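Nerstead Tenants' Association
Regular meeting, Jun 9, 2026
Community room, Zidwood Building

Meeting opened at 7 p.m. 13 households represented, which meets quorum. Minutes of the previous meeting approved with one correction: the bike room vote was to extend the trial, and the word "permanent" is struck.

## 1. Money

Balance in the checking account is $1,534. Outgoing since last meeting: printing, a replacement lock for the notice board, and the room fee for the spring potluck. One member asked why the room fee was charged when we are tenants of the building. The chair will raise it with Taheri Management. Dues stay at $10 per household per year. Four households have not paid and will get a note under the door.

## 2. Laundry room

The second dryer on the Zidwood side is still out of order. Taheri says the part is on order and gave no date. Members from the upper floors reported that the working dryer stops early and has to be restarted with a second payment. Anyone this happens to should write down the day and time and pass it to the secretary, who will send everything to Taheri in one message.

Discussion of quiet hours. Current sign says 10 p.m. Proposal to move to 9 p.m. on account of the apartments next to the wall. Members on late shifts objected. Vote: 5 in favor, 8 against. Hours remain as posted.

## 3. Heat and hot water

The January outage was discussed again. Taheri has offered a credit of $50 per apartment on the affected line, to be applied to the July rent. Several members felt this was low given that the line was without heat for three nights. Others wanted to take it and move on. Agreed that each household decides for itself, and that accepting the credit should be done in writing with a copy kept.

Boiler inspection certificate is not posted in the lobby. The secretary has asked twice. Will ask a third time by letter.

## 4. Packages

Packages are being left on the radiator cover in the front hall and some have gone missing. Options raised: a locked closet, a shelf behind the inner door, or asking the carriers to ring. The closet under the stairs belongs to Taheri and is full of paint. The chair will ask whether it can be cleared. Until then, people who are home in the daytime are asked to bring boxes inside the inner door.

## 5. Courtyard

The two raised beds are planted. Hose leaks at the tap and needs a washer. The request for a grill was tabled again, pending an answer on insurance. Members reminded that the courtyard gate has to be pulled shut by hand until the closer is fixed.

## 6. Mindness evening class

The Mindness breathing and stretching class has asked to use the community room one evening a week through the fall. They would pay the same fee as other outside groups and bring their own mats. Two members have been to the class elsewhere and spoke well of it. Concern about parking was noted. Approved for a trial of eight weeks, to be reviewed at the October meeting. Chairs to be stacked back against the wall afterward.

## 7. Tenant handbook

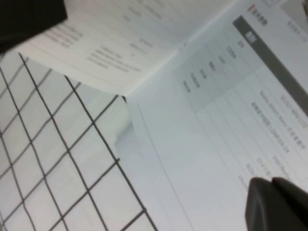 The handbook has not been revised since the new lease form came in, and the sections on subletting and repairs no longer match it. A draft of both sections was passed around and most of the changes were agreed without a vote. There was a longer discussion about format. Some members wanted a single sheet for the lobby, but the majority preferred to keep it as a booklet, with short blocks of text on a white page. Complaint that the print in the old one is too faint for older residents; the new one is to be in black, in a larger size. Pages on recycling to be added. Draft to go out for comments before the next meeting.

## 8. Other business

- Stairwell light on the third floor, Nerstead side, flickers. Reported.
- Request for a second key to the notice board. Approved.
- Stroller parking under the mailboxes is blocking the lower row. Owners to be asked to use the back hall.

Next meeting in September, same room. No meeting in July or August unless the boiler letter gets a reply that needs a vote.

Adjourned 8:25 p.m.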